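From the Kowalchuk Street Craft Room: Beads, Elastic and a Soft Place to Put Them

May has been a bracelet month for us, and I can't say I'm sorry about it. The knitters have gone quiet now that the weather is warmer, the card makers are resting up before the summer birthdays, and into the gap has come a steady stream of people with little pots of beads and very firm opinions about color. If you've been past the long table any time after 4 p.m. lately you will have heard the rattle before you saw anybody.

I promised several of you that I'd write down what we have been telling people at the table, so this item runs longer than my usual few lines. Pour yourself something and skip the parts you know.

First, the surface. Beads roll, and they roll farther on a bare tabletop than you would believe, and then they go down the heating vent and we never see them again. I used to put out felt squares, which are fine until somebody leans an elbow on one and pulls it into their lap. Trays are all right, but a bead dropped on a tray bounces straight out over the rim. What I like best these days is something with a bit of pile to it. A towel will do, and so will an old placemat with a thick weave, but a bath mat is better than either – it has weight, it stays where you put it, and a bead that lands on it stops dead. The looped kind is kinder than the shaggy kind, which swallows seed beads whole and gives them back in the wash. 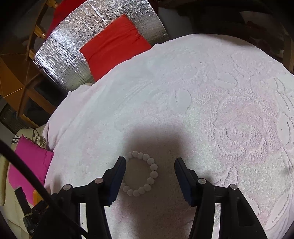
Color matters too, more than I expected when we started. A dark mat is lovely for pearly and white beads and hopeless for navy or black. A pale one is the other way about, although off-white on pale pink is perfectly easy to see in decent light and very pretty besides. If you only want to own one, I'd go for a pale, plain-ish shade and move it nearer the window when you are working with light beads. A raised pattern does no harm as long as you aren't trying to lay out a design in a straight line across it. For laying out, fold a dish towel lengthwise and press a crease down the middle with your finger, and the beads will sit along it in order like birds on a wire.

Now, the elastic. Nearly every bracelet that comes back to us for repair has gone at the knot, and nearly every one of those was tied with a granny knot and trimmed right down to nothing. I understand the temptation! You've finished, you're pleased, those two little ends are poking out and you want them gone. Please leave them a while. Tie a surgeon's knot (over and through twice, then over and through once the other way), pull it snug with the stretch still in it, and then put the bracelet down and go and do something else. When you come back, give it a few gentle tugs all the way around. If the knot is going to slip, that's when it'll slip, and you will have something to hold on to while you tie it again.

Pre-stretching is the other thing people skip. Cut your length off the reel, hold one end in each hand and pull it out firmly four or five times before you thread a single bead. New elastic always has a little give to lose, and if you don't take it out beforehand it will come out over the first week of wearing, and you'll have a gap showing where the knot is. We have gone over to the clear Trevo cord from Sundon, on the big reel, after trying a few others that clouded or went sticky in the drawer. It costs a little more and I haven't regretted it so far.

Sizing gets asked about every single time. Wrap a strip of paper around the wrist, mark where it meets, and lay the strip flat next to your beads. Add a finger's width for small beads and closer to two for big chunky ones, which take up room on the inside of the loop. For children I go by how they like it, as some want a bracelet to sit still and others want to be able to spin it. A bracelet that leaves marks is too tight, however nice it looks, and you can always add a bead or two if you haven't trimmed the ends yet (I did say).

As for design, I have stopped giving advice unless I am asked for it. For a while I handed out a sheet with patterns on it and everybody dutifully followed the sheet, and we ended up with a table full of the same bracelet. Since I put the sheet away things have been much more lively. Some people like a single color all the way around, which is calm and goes with everything. Others do it in blocks, a run of one shade and then a run of another, and I've become very fond of those. Blocks are forgiving if your beads don't match perfectly for size, they use up the last few from several pots, and they let you sneak in one strong color at the bottom of a loop that is otherwise quite soft. A few small dark beads between two blocks make a good stop, like a comma.

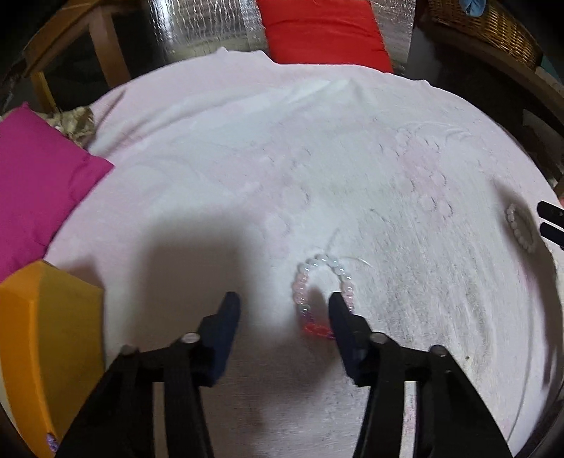

Can I use a drop of glue on the knot?
You can, and plenty of people do, but use a flexible jewelry glue and the smallest drop you can manage on the end of a pin. Superglue dries hard and can make the elastic brittle right where you need it to bend. Let it dry overnight with the bracelet lying slack, then tuck the knot inside the nearest bead if the hole is big enough.

Which brings me to holes. Do look at them before you buy. The cheaper mixed bags often have a few beads with a rough edge inside, and a rough edge will saw through elastic in a matter of weeks. Run a toothpick through any you're unsure of and turn it – if it catches, put that bead aside for a zipper pull or a plant marker, where it can't do any harm. We keep a jar for these by the sink and you're welcome to add to it or help yourself.

A word about looking after the finished thing. Roll it on and off over your hand and try not to hook a thumb under and pull. Take it off for swimming and for washing up. Store it flat, in a saucer or a shallow box, and not hung over a nail, which stretches one spot and leaves the rest alone. If you have a whole collection, a folded washcloth in the bottom of the box will keep them from sliding into one tangled heap every time the drawer is opened.

And about looking after the mat, if you've taken my advice on that. Shake it out over a sheet, never over the lawn. Run your flat hand over it first, one direction and then the other, as small beads will settle down among the loops and stay there quite happily through a good shaking. I wash ours on cool in a zipped pillowcase, and there is always a bead or two in the corner of the pillowcase afterward.

Some of you have been asking what is in the cupboard at the moment. We have 132 pots, all relabeled by color and no longer by where they came from, which was a system only I understood. There's a new tin of Werov glass rounds in the larger size, with good clean holes, and they have been popular, so please take what you'll use in one sitting and leave the rest for the next person. Pinks are plentiful. We are short of red, short of anything clear, and very nearly out of dark purple, so if you have odds and ends of those at home that you're never going to get to, we would be delighted to have them. Broken necklaces are welcome as well. I enjoy taking them apart in the evening with the radio on.

The bead table is open from 4 p.m. until we need the room back at 6:30, and it stays that way through the end of the month. Elastic is free for the first bracelet, and after that there is a dish for coins. Bring your own scissors if you are particular about scissors. Ours are the ones with the yellow tape on the handle, and they go back on the hook by the door, please, with the caps on.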